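Clearing a gripper stall after a snagged pick

Updated 2025-12-26

These steps cover the Trilta two-finger gripper on our Jatlow dual-arm cell, running the laundry pick routine. The usual fault is code 101, finger current over limit. It comes up when a finger catches in cloth or pushes against the container and the motor keeps trying to close.

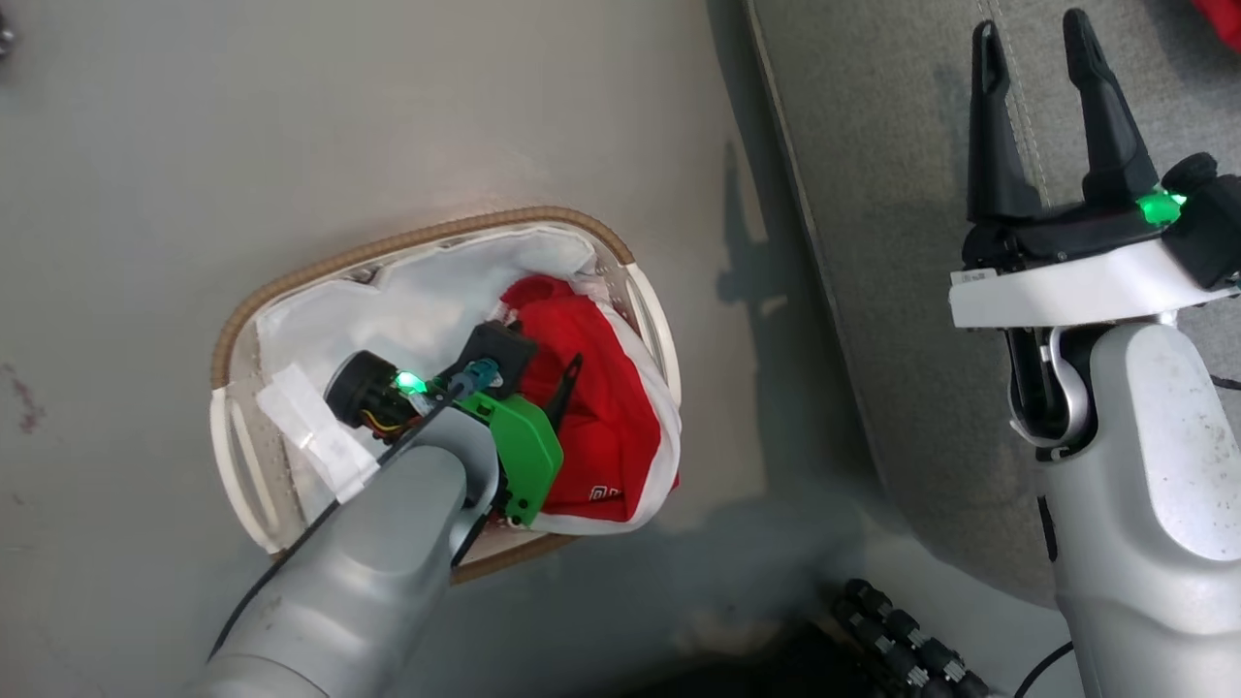
Fault 101 stops the arm that raised it. The other arm holds position with its motors on, so treat both as live. Don't go by the lights on the grippers. Green means the gripper has power, and it stays green through a stall. With one arm reaching into the basket and the other standing upright with its fingers open, keep your hands away from both until you've done step 1.

1. Press the stop button and wait 30 seconds.
2. Support the wrist with one hand. The arm can sag when the brake lets go.
3. Turn the manual release on the motor housing until the fingers move freely. Don't pull the cloth out first, as this is how we bent a finger in July.
4. Lift the cloth clear and check for threads caught at the finger joint.
5. Check the motor wires for pinching.
6. Reset the stop, home the gripper and try a single pick at low speed. 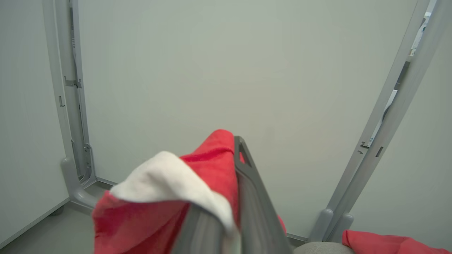
Red cloth with fuzzy white trim, held at the gripper finger.

Thick trim takes more force to close on than plain fabric. If the fault returns on the test pick, drop the grip force setting to 13 in the Ader console and run step 6 again. Replace the finger pads at 3,000 cycles. If it still stalls with new pads, tag the gripper out and send it back to Okoro.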